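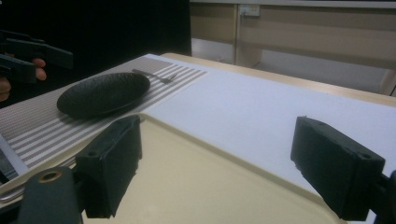
Fig. 1. Tray, placemat, plate, fork. Striped placemat, dark round plate with a raised rim.

HOSP 411 — Table Service and Room Setup
Week 2 handout: the single cover, tray work
Notes by Danuta Wieczorek, corrections to me before Monday please

Carrying on from last week. We got through linen and glass, ran out of time for the cover itself, so that's today. Bring your own cloth for polishing. The grey ones in the drawer have gone fluffy and leave lint on everything.

Terms
Cover = everything one guest needs at one place. Mat, plate, cutlery, glass, napkin. Also the space it takes up, which is why the textbook (Jasińska, ch. 2) talks about "width of cover".
Placemat goes down first. Always. Lifting a laid plate to slide a mat under is how rims get chipped.
Service tray = anything you carry from. Not part of the cover, comes off the table before guests sit.

Placemats
Stripes are handy. Line them up with the table edge and you can see straight away if it's crooked. Plain mats you have to judge from the corners. For the practical, mat parallel to the edge the guest sits at, every cover the same distance in. Use your thumb joint, not a ruler, you won't have a ruler on shift.

Plates
Handle by the rim. Fingers under, thumb along the edge, never on the eating surface. Dark plates show every print, worse on a textured one like Fig. 1 where the cloth skips over the dimples. Polish in small circles then hold it up to the light. Pale plates hide prints but show sauce drips, so pick your poison.
Colour question came up in tutorial (thanks Ayanda). No rule about dark plate on light mat. Contrast helps guests with low vision find the edge of the plate, good enough reason for aged care placements. The Tranent dining room does it for exactly that.

Cutlery
Fork left, knife right, blade facing in. Handles level at the bottom. Carry by the neck of the handle, never the tines. Put it down once and leave it — fiddling is what makes smears.
Fork lying across the top of the mat: fine if it's the dessert fork, handle to the left, tines to the right. Otherwise it goes to the left of the plate. Lots of you mixed this up in the quiz.

Trays
Heavy things to the centre, cutlery flat and pointing the same way. Raised rim stops things rolling off but won't save you on a tilt. Don't rest the tray where the next cover goes. And check underneath before you lift, loose handles get trapped under there and come flying out.

Practical
Worth 50 marks. One cover from bare table, then clear back to the tray. Hanna Bednarek is marking the early group, I have the rest. Marks lost for fingerprints, crooked mat, wrong side cutlery, noise. Speed isnt marked this time.

Reading: Jasińska ch. 2, plus the Drendon linen sheet if you missed last week. Spare copies in the Callberg room, top shelf. Sign them out please, we are down to teh last few.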